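Textiles in the Home — Handout 5: Folding, Hanging and the Behaviour of Woven Cloth

Hullmont Adult Learning, household skills course
Notes revised June 13, 2021

Last session we finished on fibres. Now we get to the part I look forward to all term, which is what cloth does when you pick it up!

Grain first

Every woven cloth has two sets of threads. The warp runs the length of the loom and the weft goes across it. Pull along either one and the cloth hardly gives. Pull corner to corner — on the bias — and it stretches, sometimes by a surprising amount. Try it with a tea towel before you read any further. Hold two neighbouring corners and tug, then two opposite corners and tug again. Once you've felt the difference in your hands you won't need the diagram in the Procházka reader (it's a good diagram, though, so do look).

Bias is the reason a tablecloth picked up by one corner never hangs like a tablecloth picked up by two. The weight drops diagonally from your fingers, the weave shifts, and you get those lovely deep folds fanning out from the pinch. Lovely to look at, a nuisance if you're trying to fold the thing.

Words we use for folds

Pinch: the spot where the cloth is held. Everything else hangs from it or bunches towards it.
Flap: a part that has turned back over itself, giving a doubled edge.
Roll or curl: an edge that has twisted into a tube. Common on light cloth and very common near a pinch.
Fall: the part that hangs freely, fairly smooth, down to its lower edge.

Colour helps you read all of these. On plain cloth in a strong shade the folds go deeper and browner in the shadows and the fall stays bright, so you can find the doubled parts at a glance. White sheets are much harder, and busy prints are hardest of all. 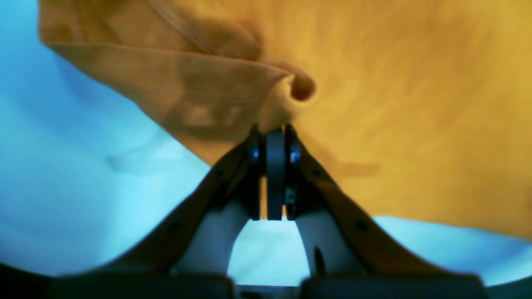
How do you find the corners of a large cloth that has landed in a heap?

Pick up any bit of edge and let it run through your fingers, one hand following the other, until you reach a corner. Keep hold of that corner and carry on along the same edge to the next one. With two neighbouring corners in your hands, give the cloth a gentle shake and the rest will drop into place.

Folding a big cloth on a table

1. Lay it flat and smooth it outwards from the middle with open palms.
2. Match corners before edges. If the corners meet and the edges don't, the cloth has been pulled off grain; a light tug on the bias usually brings it back.
3. Fold in half the long way, then smooth again. Don't skip the second smoothing.
4. Fold in half the short way, and then in thirds if the shelf is narrow.
5. Finish with the fold facing you and the loose edges at the back.

For practice we use the plain Grirby cotton cut to 100 cm square, then move on to the full-size cloths. The squares are forgiving and quick, and you can do a dozen while the kettle boils.

Before next time

Read the Metilix booklet as far as the section on hems. Bring one cloth from home that you find awkward to fold, the more awkward the better — fitted sheets are very welcome! Cloth samples are in drawer 194, and please put them back folded.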